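Prints on the Move: Our Semester with the Diroddale Print Library
Student project report by Tshepo Mtshali and Dorian Pruvost

We wanted to find out what happens when a school lets students borrow real art and take it home. Diroddale College owns 3,073 prints, most of them from the Barbier gift, and until March the only way to see one was to ask for it by number. Who knows the number of a print they've never seen?

So we picked 131 of them (the arguing took two weeks, and it was the best part!) and built a small lending list that any student in Sasbridge Hall could browse. Each borrower kept a print for 4 weeks and wrote a few lines on a card before passing it along.

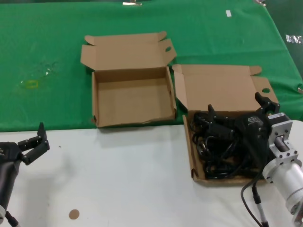
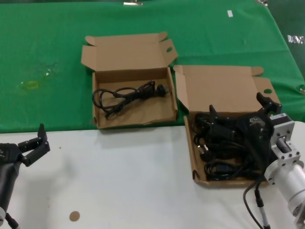 Open boxes on a green cloth.

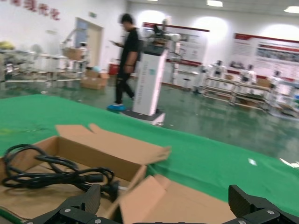

The cards surprised us most. We got 40 back, and people wrote so much more than we had asked for — one woodcut of a harbor collected a whole argument about whether the tide was coming in or going out. Tshepo typed them all up, and Dorian sorted them by artist, then by mood, then by artist again.

Landscapes went out fastest. The abstract lithographs were slow until we hung two of them by the stairs, and then we had a waiting list! Next we'd love to try the Gundden etchings, which are small enough to fit on a desk shelf.

12 shares | 3 comments

Related
Who Chooses the Art in the Hallways?
A Beginner's Look at Woodcuts
Student Projects: Spring List

Contact the Art Department | © Diroddale College | Back to top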